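08/06/2025, bench 2, gripper comparison

Picking up from the January notes. Two parallel grippers to compare on thin-walled stuff: the stock Ivholm and the Ruchti that Leire Palacios had on her shelf. Same arm, same controller (Asterska), same teal background. Only the fingers and the force setting change between runs.

Started with the camera check. Mahtab wants white objects in the set, and white on teal blows out with the exposure we used last time. Brought exposure down in two steps and left gain alone. Auto white balance is off and stays off. If anyone turns it back on, write it here. 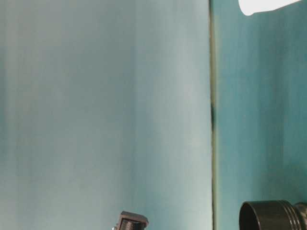 Force settings next. The Ivholm takes a raw value and the scale on the controller side stops at 2000. Tried 100 first as a floor. Paper cup slid in the fingers on fast moves, so I went up in small steps until it quit sliding. The Ruchti does its own ramp and ignores the first part of the close command, so the same number means something different on it. I'm not going to put both in one column until Leire has looked at the conversion.

Grasp point matters more than I expected. Near the rim the cup ovals right away. Near the base it holds its shape, so all the poses were retaught with the fingers at the narrow end.
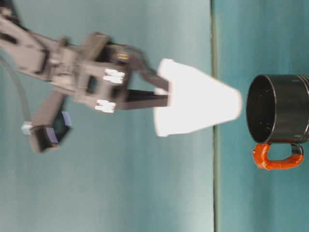

Ran 9 approaches per gripper toward the mug with the orange handle, at the slow speed and then the normal one. The Ivholm lost the cup twice, both at normal speed. The Ruchti lost none but creased one cup. Threw that cup out.

Cable slack on the wrist needs another look before longer runs. I rerouted it once and still don't like how it swings when the arm stops hard.

Imau software logs joint data fine but drops the gripper channel if the controller is restarted while it's recording. Stop the log first, then restart.

To do:
Leire: force conversion for the Ruchti
Mahtab: decide on final exposure, tell me the value
Me: cable, then repeat the normal speed runs with the Ivholm and new finger pads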